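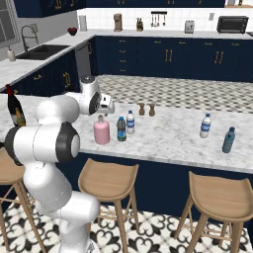

How Does Water Get Up to the Tap?

Turn the handle and water comes out. The water in the tap is pushed by pressure. Pressure is how hard something presses on each bit of the surface it touches.

Where the push comes from

Many towns store water in a tank on a hill or a tower. The Planau tank holds 2000 cubic meters. One cubic meter is 1000 liters. Water is heavy, so the water in the tank presses down on the water in the pipes below it. The higher the tank stands above your tap, the harder the push.

The pipe from the Planau tank runs downhill to Enard and splits into smaller pipes under the streets. One of these enters each house and passes through a meter. The meter measures how much water the house uses.

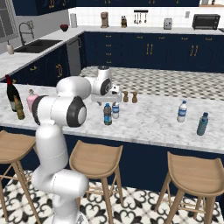

A kitchen island with a marble top.

Inside the tap

Older taps have a rubber washer on the end of a screw. Turning the handle lowers the washer onto a ring called the seat, and the water stops. If the washer is worn, water gets past and the tap drips.

Many newer taps have two ceramic disks with holes in them. When the holes line up, water flows. When one disk is turned, the holes no longer meet and the flow stops. The disks are very hard and very smooth, so they wear slowly. 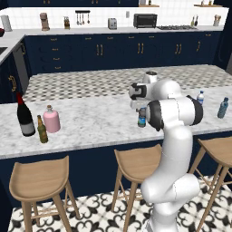
The last part of the tap is the aerator, a small screen at the end of the spout. It mixes air into the water. The stream feels full but uses less water. To measure the flow, you need a container and a timer. A small plastic water bottle, like the one standing near the front edge of the marble counter, will do if you know how much it holds. Time how long it takes to fill. If a half-liter bottle fills in 8 seconds, the flow is a little under 4 liters per minute.

What taps are made of

Most tap bodies are brass, a mix of copper and zinc. Some are stainless steel. The Wegener kitchen tap in our cutaway model is made of type 304 stainless steel, which contains chromium. The chromium forms a thin layer on the surface that protects the steel from rust.

Words to know

Aerator: a screen that mixes air into water.
Seat: the ring a washer presses against.
Valve: any part that opens or closes to control flow.

Next in the Sosora Water Pages: Where the Drain Goes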